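Research > Takodus Project > Frequently Asked Questions

Questions we get about the Takodus demonstrations

Since we put our results up we've had a lot of kind and curious mail, and many of you ask the same things, so I have tried to gather the answers in one spot. If yours is missing, please write, and I'll do my best to add it.

What were you trying to find out?

Whether a robot arm can learn a job that needs two hands from people doing that job with hand-held grippers, with no arm in the room at all. Plenty of groups had shown this for one hand. We wanted to know how much harder it gets when the left and the right have to agree with each other — passing a thing across, say, or holding a bag open while something goes in.

How many demonstrations did you use?

The main set has 812, all of them done with 2 grippers, one in each hand. We threw out a fair number before reaching that figure, mostly for lost tracking, and those are not counted in it.

Do the people need any training?

A little, and less than we feared! Most were comfortable after about two practice rounds. The habit that takes longest to shake is moving too fast. Your own fingers forgive a sloppy approach and a gripper really doesn't, so we ask everyone to slow down for the last few inches and to let the fingers close fully before lifting.

How do you know where each gripper is?

Each one has its own camera, and we work out its path from what that camera sees as it moves. That gives you two separate paths, which is fine until you need to know how far apart the hands were at a given moment. For that we line both recordings up to a shared map of the room, made in a slow sweep before the session starts.
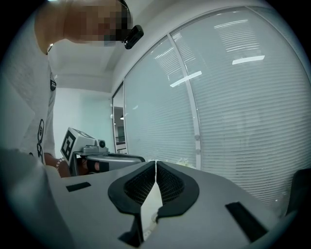
The map is also where most of our trouble came from, I'm sorry to say. Big plain surfaces give the tracking very little to hold on to, and glass is worse, as reflections slide around when you move. Our advice to anyone trying this is to make the sweep a generous one, go over the corners of the room twice, and check the map before you let anybody begin. We lost most of an afternoon in October learning that.

Did it work?

Better on some tasks than others. Handing an object from one gripper to the other went well, and so did the bag task once we fixed a timing error between the recordings. Folding cloth is still poor. The learned policy tends to let go on one side a moment too early, and we don't yet know if that comes from the data or from the delay in the arms.

What is the difference between Sindard and Fekete?

Sindard is the software that lines up the recordings and trims them. Fekete is the model we train on what comes out. You can use the first without the second, and a few people have told us they do.

Can I have the data?

We hope so. Faces have to be blurred all the way through first, and Ásdís Briem is going over the recordings with great patience. Please don't write to her to ask for a date — write to me, and I'll pass on whatever I know.

Can I build on your code for a commercial product?

Please ask before you do. Zonmont paid for part of the work and has a say in that, and they have been quick to answer so far.

Page last updated 10/14/20

Contact us | Copyright Takodus Project | Back to top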